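Risbridge Work Table, white top with wood edging: long-term review

Product line: Risbridge, fixed-height work table, rectangular
Finish reviewed: matte white top, light wood edge strip
Stock number: 2125
Assembly: two people
Rating: 3.5 out of 5

I bought this table in December to replace a folding one that had developed a sag. It has been in daily use since then for sorting, light repair, packing small parcels and holding whatever comes off people's heads and out of their pockets. This review covers assembly, the top surface, the edge strip, stability and cable handling, in that order. I have no data on the narrower version.

Assembly

The table ships in two cartons. The top is in one, wrapped in foam sheet with cardboard corners. The legs, crossbars and hardware are in the other. Mine arrived with one corner protector crushed and no damage to the top.

The instructions are four pages of line drawings with no text. Step 3 shows the crossbar with the bolt holes facing in, and step 5 shows the same crossbar with the holes facing out. Step 5 is correct. I followed step 3 and had to take two legs off again. Total time was 60 minutes, of which I attribute 15 to the drawing.

All bolts take the same hex key. The supplied key is soft and rounded off on the seventh bolt. Use your own. Leave everything finger tight until the table is upright, then tighten the legs in a diagonal order. Tightening them one at a time while the table is upside down pulls the frame out of square, and you will find out when one foot does not touch the floor.

The pilot holes in the underside were clean and correctly placed. One threaded insert was set slightly proud. I pressed it flush with a clamp.

Top surface

This is the reason to buy the table. The matte finish does not throw glare back from overhead lights, and small dark parts are easy to find on it. I had a gloss white surface before (a Fortin desk, since sold) and spent a good deal of time moving my head to see around reflections. That problem is gone.

The cost is that it marks. Anything dark and hard dragged across the top leaves a faint gray line. Metal tools do it, the feet of heavier equipment do it, and so does the underside of a ceramic mug. They are mostly transfer marks, meaning material left on the surface, and can be reduced but not always removed.

I tried the following on separate patches:

Damp microfiber cloth. Removes dust and fingerprints. No effect on gray marks.

Dish soap in warm water. Lightens fresh marks. Little effect on marks more than a week old.

Melamine sponge, light pressure. Removes most marks. After repeated passes the patch becomes slightly shinier than the area next to it. I would keep this for bad spots.

Cudura surface cleaner. Same result as dish soap at a higher price. Leaves a film that needs a second wipe.

Isopropyl alcohol. Good on ink and adhesive residue, fair on gray marks. No change to the finish that I could detect.

My present routine is soap weekly and alcohol when something sticky has been on the table. I have stopped chasing the faint lines. They are visible at a low angle and do not affect use.

Heat resistance is not stated on the carton. I use a mat under the soldering iron and have not tested the top without one.

Edge strip

The strip is light wood and runs along the long side. The joint between strip and top is tight, and I can't catch a fingernail in it anywhere. It gives a clear visual boundary against the floor, which helps when you put something down without looking directly at it.

The corners of the strip are sharper than they need to be. I took mine down with 300 grit paper, three or four strokes each, and wiped on a little clear oil. The sanded areas came out a shade darker than the rest.

Clamping on the strip is possible, but put scrap under the jaw. A small Skumurov clamp left a round dent at moderate pressure.
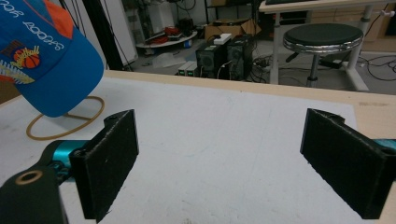

Stability is adequate. With the frame properly squared there is no rocking on a hard floor. There is some side-to-side movement if you lean on a short end and push, and it increases over a few weeks as the bolts settle. I retightened at the end of the first month and again in the third. It has held since. Thread locker would probably have saved me the second round.

The depth is generous enough that a working area in the middle stays clear even when the far side has collected a cap, a loop of cord and the rest of the day's debris. On the folding table those items ended up in the work. I count this as a practical advantage, although it also means they stay there longer.

Cable handling

There is none. No tray, no grommet, no clips, and no holes underneath to mount any. Stock number 2119 in the same line is listed with a rear tray, and if I were ordering again I would pay the difference. As it stands, computers and power strips go on the floor and the leads run wherever they can. Adhesive clips hold on the underside for a few days and then drop. Screw-in clips hold, but use short screws and measure first.

Summary of points

Good: low-glare top, tight edge joint, accurate pilot holes, enough depth.

Poor: gray marks, one wrong drawing, soft hex key, bolts that need retightening, no cable provision.

I took off one point for the cable situation and half a point for the instructions. The marking I consider normal for a matte white surface at this price. Buyers who need the top to stay looking new should choose the gray finish, which I have seen in the showroom but have not used.

Update: the replacement hex key I requested arrived after two weeks. It is the same soft key.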